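Navell opens repair and hire shop for household goods in former Astetti furniture store

NEWS RELEASE
For immediate use

Navell, the household goods repair service, will open its second shop in May in the former Astetti furniture store on Pacheco Street, Morkora. The shop will mend small furniture, lamps, kitchen appliances and curtains, and will hire out tools and party furniture by the day.

The opening follows two years of trading at Navell's first shop by the Morkora bus station. In that time the firm has mended 2,027 items, most of them chairs, table lamps and kettles. The bus station shop will stay open and will keep its present hours.

"We ran out of shelves a long time ago," said Zorica Kos, managing director of Navell. "People were bringing in dining chairs and we had to ask them to take the chairs home again until a bench was free. Pacheco Street gives us a proper workshop and a counter where customers can talk to the person doing the work."

The building has been empty since Astetti moved its sales online. Navell has taken a ten-year lease on the ground floor and the yard behind it. The old loading door has been kept so that larger pieces can be brought in from a van without going through the shop.

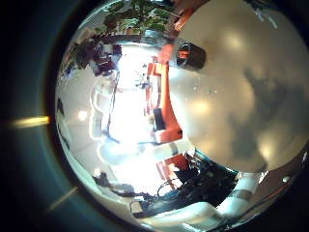 Inside, with orange among the colours.

Repairs will be priced before any work starts. A customer brings the item to the counter, a member of the workshop team looks it over, and a written price is given the same day for most jobs. If the customer decides not to go ahead there is no charge. Items left for repair will be held for up to a month after the work is finished.

The workshop will be run by Uriel Meléndez, who trained as an upholsterer and joined Navell in its first year. His team will take on re-gluing and re-caning of chairs, new flex and plugs for lamps, replacement zips and linings, and simple appliance repairs. Navell will not accept gas appliances, microwave ovens, televisions or anything that has been in a flood.

"Most of what comes in has one small thing wrong with it," said Mr Meléndez. "A loose joint, a switch, a split seam. What takes the time is finding the part, and we now have room to keep old parts sorted by type. Before, they were in boxes under the stairs and only I knew which box."

The hire side is new to Navell. Members of the public will be able to borrow sanders, sewing machines, wallpaper steamers and carpet cleaners, along with folding tables, chairs and table linen for parties and wakes. Hire will run from opening time until noon the next day. A deposit is payable on each item and is returned when the item comes back clean and complete.

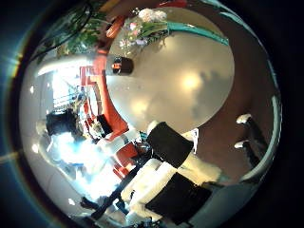 Bookings for hire can be made at either shop or by telephone. Online booking will follow later in the year, once the stock list has been checked against what is on the shelves. Customers who need furniture delivered should ask when they book, as the van covers Morkora and the villages to the north only.

Navell will also hold evening repair classes at Pacheco Street from 6.30pm. The first set will cover basic hand sewing, rewiring a plug and fixing a wobbly chair. Classes will be led by Noemí Ibarra, who has taught textiles at evening level for many years, and by Apolinar Meléndez, a retired joiner and Uriel's father. Each class lasts two hours and all materials are included in the fee. Under-16s are welcome with an adult.

"I would like people to leave with the thing they came to mend, and with it mended," said Ms Ibarra. "If it takes two evenings, they can come back for the second one — we will not charge them again for the same hem."

The new shop creates six jobs, four of them full time. Two trainee places in the workshop are still open, and no previous experience is needed. Applications should be made in writing to Ntombi Oosthuizen at the bus station shop.

Customers with a repair already booked at the bus station should collect it from there unless they have been told otherwise. Chairs and other larger pieces will move to Pacheco Street in the week before opening, and their owners will be telephoned.

Access to the Pacheco Street shop is level from the pavement. There is short-stay parking in the yard for customers dropping off or collecting, entered from the lane at the side.

ENDS

Notes to editors

Navell repairs and hires out household goods from its shops in Morkora. It is privately owned.

Press enquiries and requests for interviews: Ntombi Oosthuizen, Navell, Bus Station Parade, Morkora.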